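The Round Table Question

Jan 22, 2025

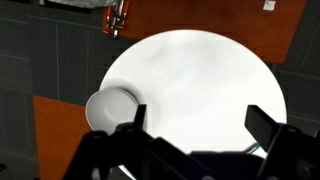

I have wanted a round table since I was old enough to bang my hip on a square one. My aunt had a round one and she never had a bruise in her life, or so she claimed. So when the old rectangle with the wobbly leg went to the curb this January, I had my argument ready, and I only had to win it against myself and the tape measure.

The tape measure lost. I ordered a white one.

White was the part I got warned about. Gebremedhin Belay, who has eaten at my place often enough to have voting rights, asked whether I had met me. He has seen what I do with turmeric. I told him a white table would make me a tidier person, and he put down his fork and looked at me for a while.

The money went like this. The table I wanted first, the Ammont, was 1126 dollars, for which I assume it also does your taxes. The one I bought was 400. I told myself the difference was savings, and then spent 200 of it on chairs, one of which squeaks in a key I can't quite name.

What I hadn't thought through is where anything goes. A rectangle has corners, and corners are where you store your life. Mail lived in one. Keys and the good pen lived in another. A circle gives you no such help. You put the mail down and it's just on the table, in everybody's way, looking at you. I lasted two days before I moved the whole pile to the top of the fridge, where it's now safe from being opened.

The other thing is the bowl. I own one white bowl that I like, wide in the rim and not very deep, and it gets used for cereal, soup, salad and the lemons, though never all at once after that one time. It has a habit of ending up at the edge. I set it down near the middle, I'd swear to it, and the next time I walk by it's got one side hanging out over the carpet. On the old table there was a raised lip that caught it. I used to hate that lip. It was full of crumbs from a previous administration.

And about the carpet. It's gray, it's in square tiles, and it came with the place. I've tried to like it. The stripes in the tiles are so fine that you only notice them when you're down there looking for a lentil, and then you notice nothing else. My sister thinks I should put a rug under the table. A round rug, she says, under a round table, on square carpet. I said that sounded like a geometry test and she sent me eleven links anyway.

I did wipe the table twice yesterday, so the tidier-person theory isn't dead yet. Gebremedhin is coming over for dinner and has offered to bring his own place mat. I'm making the lentils again, with turmeric, and the squeaky chair is his.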